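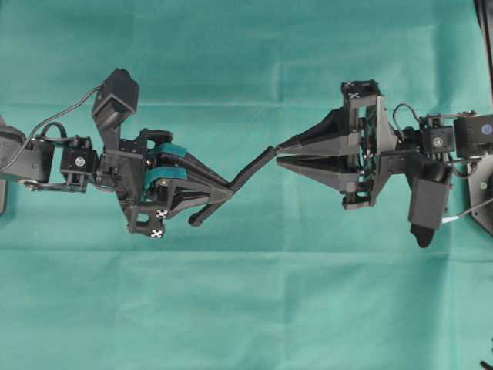
Home News Business Local Weather Subscribe Contact

Two-Armed Robot Still Slow at Household Chores, Jistircombe Trial Finds

15 September 2020

JISTIRCOMBE – A two-armed robot being tested at the Jirnorden workshop can fold a dish towel, sort cutlery and pass a small part from one hand to the other, but it takes far longer than a person and still drops things, according to results released by the company.

The trial began in January and covers 4 chores: folding towels, sorting cutlery, putting lids on storage jars, and handing over small rods and brackets of the kind used in flat-pack furniture. The last one was added at the request of Quansah, a shelving maker that packs hardware kits by hand at its plant outside town.

Jirnorden ran each chore 350 times. The handover gave the best results. In that test one arm holds a part by its end and the other arm has to close its fingers on the free end before the first lets go. The robot finished 80 percent of those attempts without help. Most of the failures came from the second gripper closing too early and knocking the part out of line.

Towels were the hardest. The robot needed an average of 135 seconds to fold one towel, and often stopped to look for a corner. A person working at the same table did the job in a few seconds. Jars fell in between. The arms could set a lid down straight but had trouble telling when the thread had caught.

Thin dark parts gave more trouble than light ones of the same size, the company said, and bent parts more than straight ones. A bent rod turns in the fingers if it is picked up too far from the middle, and the second arm then reaches for a spot where the end no longer is. Jirnorden has changed the finger pads twice this year to get a firmer hold and plans to try a third kind.

The software that runs the arms is called Fastska. It learns from runs in which a person guides both arms through a chore. An operator can teach a new handover in one afternoon. Teaching a towel fold took most of a month.

Quansah said it has no plans to put the arms on its packing line this year. Its packers fill a kit with screws, dowels and a bent key in less time than the robot needs to pass one part across. The firm said it would look again if the failure rate came down to a level where one worker could watch several machines.

A home version is further off. Jirnorden said a kitchen is harder than a workbench in almost every way, with changing light, people walking through and objects the system has not handled before. The arms in the trial are fixed in place, and everything they work on has to be put within reach. The company gave no price and no date for a household model.

The workshop will repeat the jar and cutlery tests this winter with new wrist cameras and a wider set of containers. The towel test is on hold. Results from the next round will be posted at the workshop and on the town business page.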